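Our day at the Ruleo Children's Theatre open day

Posted February 27, 2024

I promised the other Grade 2 teachers I'd write up my visit to the Ruleo open day while it was still fresh, and then report cards happened, so please forgive me if I've muddled the order of a few things! It's a good long drive from our end of the valley, and I had two thermoses of tea and a very full notebook by the time I got home.

Ruleo, for those who haven't been, is a small theatre that works almost entirely with primary classes. Once a year they open the whole building to teachers and let us poke around backstage, sit in on a rehearsal and try the workshops ourselves before we book them for our kids. I'd put my name down for the script session and the puppet session, and ended up squeezing in a third because the hallway was so friendly. 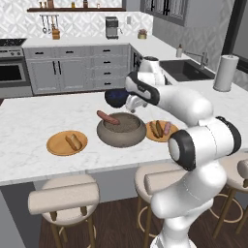
The script session was led by Fuseini Appiah, who has been adapting folk tales for young readers for years and has the most wonderful, unhurried way of talking about it. He handed out a tale about a tortoise who borrows feathers from the birds, and we read it cold, all of us taking parts, with the usual nervous giggling. Then he had us go back and give the narrator's lines away. Every bit of description that could belong to a bird, a cloud or the tortoise's grumbling stomach went to somebody new. By the second reading we had a part for every person in the room, and the two quietest people there (I was one of them) were happily being the wind.

What I liked best was how he handles readers who aren't confident yet. He writes them a short line that comes back again and again, so they've practised it without noticing by the end of the first page. I've already tried it with my own group, using our old bear story, and one little fellow who usually hides behind his folder asked if he could have his line bigger.

After lunch (pumpkin soup, very good, and a heel of bread if you were quick) came puppets. I'd expected paper plates and glue, and there was some of that, but most of the time went to movement. We worked in groups of five with plain grey socks, no eyes or anything, and had to make them look curious, then tired, then offended. It's much harder than you'd think and my shoulders ached all the way home.
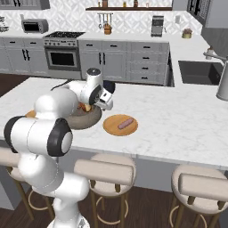
The extra session was on sound effects, in the rehearsal studio at the back, which they call the Navarro Room. Rice in a tube for rain, a wobbly baking sheet for thunder, and a box of old shoes for footsteps of every size. If you only have time for one, I'd nearly say choose this one, as you could run it in any classroom on a rainy Friday with what's in the cupboard.

I also had a good browse through the script library, which holds 1,190 plays, many of them photocopied and much loved. Teachers who book a workshop can borrow a class set for the term. I came away with the tortoise and a funny one about a goat who wants to be mayor.

A few practical notes if you're thinking of going next February. Parking is on the street and fills early. The washrooms are down a flight of stairs, but there's an accessible one beside the box office. Bring a sweater for the Navarro Room, and do bring a bag for handouts, as mine were all over the back seat by the first corner.

I've left the booking forms in the staff room beside the kettle. Come and find me if you'd like a turn with the tortoise script before I start it with my class after the break.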